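Tellmont hand-held gripper, twin set (left + right)

Item 640. Second generation. In stock, Greston warehouse.
Page updated September 2018

Hand-held grippers for recording and trials. Sold as a pair or single. You hold them, you do the job with your own two arms, the camera on the tool records what the fingers see. Same finger mounts as our bench arm so what works in the hand can go straight over to the arm for a proper test.

We stock three hand-helds now and get asked every day which one to buy. Notes below are from our own trials, done in August, mostly by Lech Sikora with whoever was free. Ordinary jobs in ordinary rooms. No test rig.

What we tried

Tellmont twin. The one on this page.
Wonmont single, long handle.
Bang Mini. Discontinued by the maker, we have a few left, see clearance.

Jobs: cups, cutlery, folded towels, cardboard sheets, shopping bags, cupboard doors, big flat boards. Same list for each tool, same people. 400 grasps per tool, logged by hand, then we watched the footage back.

Grip

Tellmont fingers close parallel and stay parallel, even when you grab something off centre. Wonmont fingers splay a bit at the tips under load. Fine for cups. Not fine for card, which slides out at an angle and you end up chasing it along the worktop.

Bang Mini is quick and light but runs out of opening very early. Forget it for anything boxy.

Soft pads matter more than we expected. Swapped pads between the Tellmont and the Wonmont halfway through (they do fit, with a shim) and most of the differnce on shiny things went with the pads. If you allready own a Wonmont, try the pads first before spending on a new tool. Sold separately, part 17.

Big flat things

Worst job on the list for all three. A thick board lying flat gives the fingers nothing to get hold of. You need an edge overhanging, then both hands, one tool each side or one tool lifting and the other steadying. Single gripper no use here, whatever the advert says. With the twin set you can tip and shuffle a board but don't expect to carry it. It is a gripper, it is not a trolley.

Thin card is the opposite problem. Easy to pinch, bends as soon as it is up. Slow down. Corner hanging over the counter helps a lot.

Camera

Wide lens, looks down over the fingers. You get both fingertips and a great deal of the room. Straight lines go curvy towards the sides, counters and window frames especially. Correction file on the download page, load it before you measure anything off the footage.

Windows are the weak point. Bright glass behind the work and the detail in it goes. Lock the exposure before starting, auto hunts every time you turn round. Wonmont camera is narrower and copes better with glare but loses the second hand half the time, so for two-handed jobs we went back to the Tellmont every time.

Blur: there is some if you swing. Walk slower than feels natural.

Handling

After a long session the wrist knows about it. Lech did the lot in one go and would not recommend. Take breaks, swap hands if you are on the single.

Wonmont has the nicer trigger, we'll say that. Shorter pull, clear stop at the end. Tellmont trigger is stiff out of the box and eases off after a few days.

Small hands: ask for the short trigger when ordering, no extra charge.

Controller

One box runs both tools. Clocks are matched at start-up, so left and right recordings line up without fiddling. Start both tools before you press record. Start one late and the box will carry on quite happily with only one side logged, which cost us a morning.

Log rate is set in the menu. Leave it on default unless you have a reason. Longest unbroken recording we managed was 2,002 seconds before stopping to change a battery, no dropped files.

Which to buy

Two-handed work, boards, bags, folding: Tellmont twin.
One-handed work, small objects, bright rooms: Wonmont single.
Tight budget, small stuff only: Bang Mini while they last. No spares after that.

In the box

Left and right gripper
Controller and lead
Two batteries, charger
Spare pads, one set
Hex key
Printed quick start (full manual is download only)

Returns

Unused, in the box, usual terms. Used pads not returnable. If a finger is out of line on arrival do not try to bend it back, send it to us and we swap it.

Trial loan available to schools and workshops, ask for Lech at the Greston counter. Bring it back charged please.

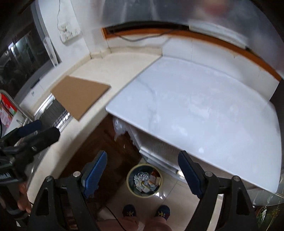 Tellmont twin on the flat board job, near edge overhanging the worktop.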